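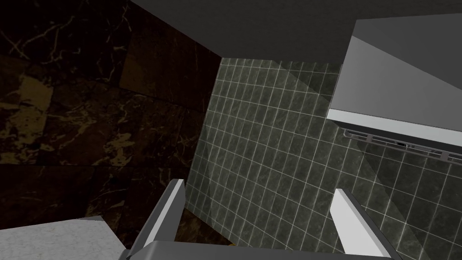 Registro de partidos de la liga regional de Ospina
Ficha de datos, versión 3

Este repositorio reúne las actas de los partidos de fútbol de la liga regional de Ospina, transcritas a mano y pasadas a CSV. Empezó como una hoja de cálculo que Gizella Gál llevaba para seguir al Murside, su equipo, y ha crecido hasta cubrir 12 clubes. ¡Nos encanta ver hasta dónde ha llegado! Si te gusta el fútbol modesto, con sus aplazamientos por barro y sus porteros que acaban jugando de delantero, aquí hay material para muchas tardes.

Última actualización: 25 de enero de 2019

Qué contiene

partidos.csv: una fila por partido, con jornada, local, visitante, goles al descanso, goles finales y campo.
alineaciones.csv: titulares y suplentes, con dorsal y minuto de entrada o salida.
goles.csv: minuto, autor, asistente (si consta en el acta) y tipo de gol.
tarjetas.csv: amarillas y rojas, con el motivo tal como lo escribió el árbitro.
clubes.csv: nombre, código de tres letras y nombres anteriores.

Todos los archivos están en UTF-8 y separados por punto y coma. Los campos vacíos significan que el acta no lo decía; un cero es un cero de verdad. La clave que une las tablas es id_partido.

Cómo se recogen los datos

Las actas llegan escaneadas. Kristof Boersma hace la primera transcripción y Yeshi Gebru la segunda, sin ver la anterior, y luego un script compara ambas y marca las diferencias. Las dudas que quedan se resuelven con las crónicas de cada club — el Hastitz las publica larguísimas y son una maravilla.

El minuto de los goles es el dato menos fiable. Hay árbitros que redondean a múltiplos de cinco y se nota muchísimo en cuanto haces un histograma. No lo hemos corregido.

Problemas conocidos

En la temporada 2015/16 faltan las alineaciones del Ollau en sus partidos como visitante. Seguimos buscándolas.
Hay dos jugadores del Hastitz con el mismo nombre y apellido. Se distinguen con el sufijo _b en id_jugador, pero en las actas más antiguas puede haber algún gol cambiado.
Los goles en propia puerta cuentan para el equipo beneficiado y llevan tipo = pp. En la versión 2 iban al revés, así que revisa tus scripts si vienes de ahí.
El Murside–Ollau suspendido en el minuto 50 aparece dos veces, una con estado = suspendido y otra con estado = reanudado. Para la clasificación usa solo la segunda.

Uso rápido

Con Python y pandas:

import pandas as pd
p = pd.read_csv("datos/partidos.csv", sep=";")
p[p["local"] == "MUR"].tail(30)

En la carpeta cuadernos hay un análisis precioso de Benedek Dudás sobre la ventaja de jugar en casa, con y sin hierba artificial. Merece la pena abrirlo aunque no programes, los gráficos se entienden solos.

Colaborar

¡Toda ayuda es bienvenida! Si tienes actas viejas en un cajón, abre una incidencia con la etiqueta "actas" e indica temporada y jornada. Para corregir un dato, adjunta la fuente y modifica solo las filas afectadas, sin reordenar el archivo. Pieter Cuypers revisa los cambios y suele contestar en la misma semana. En junio, con la liga ya terminada, cerraremos la versión 4, que incluirá los partidos de copa.

Licencia

Datos bajo CC BY 4.0 y código bajo MIT.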